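Projects > Pallolo > Open day demo > README

# Pallolo open day demo: README and data card 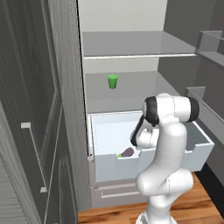

*Simulated kitchen: the arm reaching into the drawer with the eggplant.*

Hi! If you came by our open day at Plarnesell on July 10, 2023 and somebody handed you a slip of paper with this address on it, you're in the right place. I promised a lot of people I'd put the demo files up, and I've finally gotten to it. I'm Lutfa Kumarasinghe, I ran the simulator table (the one by the window with the two big monitors), and I wrote most of this page, so blame me for the typos.

## What's in the folder

Everything visitors saw on the monitors was a rendered kitchen. The folder has the recordings from the day, plus a few I made the evening before while I was checking that the projector worked.

- `runs/` holds the recorded runs, 36 in all, one folder per run
- `objects/` is the list of things we let people put in the drawer
- `notes/` is my log from the day, typed up from paper (my handwriting got worse after lunch)
- `settings.txt` has the arm and lighting settings we used

Each run stops at 500 steps whether the arm is finished or not. I picked that number because people start drifting toward the cookies if a run goes on much longer. If you want to let it go further, change `max_steps` in the settings file. I've had it up to 2,000 at my desk with no trouble.

## How the demo went

The job was simple to explain, and I think that's why people liked it. There's a cabinet with its door open and a drawer pulled out, there's an eggplant in the drawer, and the arm has to go down and get it. Visitors chose where the eggplant started and which way it pointed, then they hit the space bar and everybody watched. A surprising amount of cheering for a vegetable!

Kids went straight for the corners. Put the eggplant up close to a drawer wall and the gripper has a lot less room to come at it, and they worked that out faster than most of the grown-ups did. Brian Rotich had a group of middle schoolers who wouldn't leave until they'd tried every corner (he missed his lunch break, sorry Brian).

The question I got most was "does it know it's an eggplant?" Short answer, no. The controller gets camera pictures and a typed instruction, and it was trained on a bunch of kitchen objects, but it has no idea what you'd cook with one. The second most common question was whether they could take the arm home.

## Fields in each run

- `run_id`: number in the order we recorded them
- `instruction`: the sentence typed in, for example "take the eggplant out of the drawer"
- `start_pose`: where the object was placed
- `joint_log`: arm joint readings for every step
- `result`: `picked`, `dropped` or `timeout`, entered by hand
- `comment`: usually empty, sometimes me grumbling

No names, faces or voices of visitors were saved. The recordings are all from inside the simulator.

## Stuff to watch out for

The lighting is the same in every run, so please don't train on this and expect it to work in your own kitchen. It's a small set from a noisy room. Also, 3 of the runs have a blank `result` because I was talking and didn't look up in time. I left them in.

The joint log uses radians. Kavinda Siriwardena wanted degrees for the big display, so if you find an old copy from February with degrees in it, toss it and use this one.

## Running a replay

Unzip the folder, open a terminal in it and type:

 python replay.py --run 12

Swap in any run number you like. Space bar pauses, R starts over.

## Thanks

Anas Kassab built the kitchen and put up with me asking for "just one more drawer." Sreekumar Lobo did the signs and the slips of paper. The Haque room was lent to us by the folks at Ploltdale, who also brought the extension cords.

If a replay won't open, leave a note on the issues page and tell me the run number and what kind of computer you have. I check it most mornings.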